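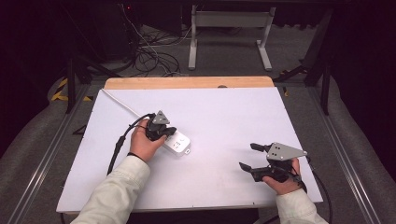

4.2. El escritorio como yacimiento

Las encuestas sobre orden doméstico adolecen de un defecto conocido: preguntan a la gente si es ordenada. De los 249 hogares que respondieron a nuestro cuestionario en Cliltbridge, la inmensa mayoría se situó en la categoría «bastante ordenado», lo que obligaría a concluir que el desorden de la ciudad se concentra en un puñado de viviendas heroicas. Optamos, por tanto, por desconfiar de las respuestas y estudiar las superficies.

Seguimos aquí la distinción de Gebremichael entre superficie de tránsito (donde los objetos esperan) y superficie de depósito (donde los objetos han dejado de esperar). La frontera entre ambas es menos nítida de lo que promete el modelo. En la escala Rarau, una factura sin abrir pasa de la primera a la segunda categoría a los 30 días; nuestros participantes, preguntados al respecto, consideraban que seguía «pendiente» muy por encima de ese plazo, y alguno se mostró ofendido por la insinuación.

El tramo despejado merece atención propia. La literatura lo trata como simple ausencia de cosas, cuando en las entrevistas aparece como un bien escaso, defendido con notable energía frente a convivientes, correo comercial y tazas ajenas (figura 2).

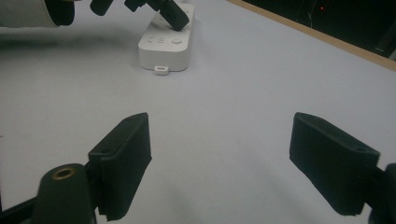 Figura 2. Tramo despejado de un tablero de mesa de color blanco grisáceo.

De las 52 entrevistas realizadas en abril, las más largas versaron sobre ese tramo. Los informantes lo describían en futuro: allí se escribiría, se pintaría, se haría por fin la declaración de la renta. El índice de Liminov, que pondera el uso declarado por el uso anotado en los diarios domésticos, arroja en estos casos valores tan bajos que repetimos el cálculo, con idéntico resultado y menor entusiasmo.

Queda por examinar el efecto de las visitas. Los diarios registran un traslado masivo de objetos hacia el dormitorio en las horas previas, fenómeno que nuestro protocolo, consistente en avisar antes de llegar, no estaba en las mejores condiciones de captar. La sección 4.3 aborda este sesgo mediante los datos de los armarios.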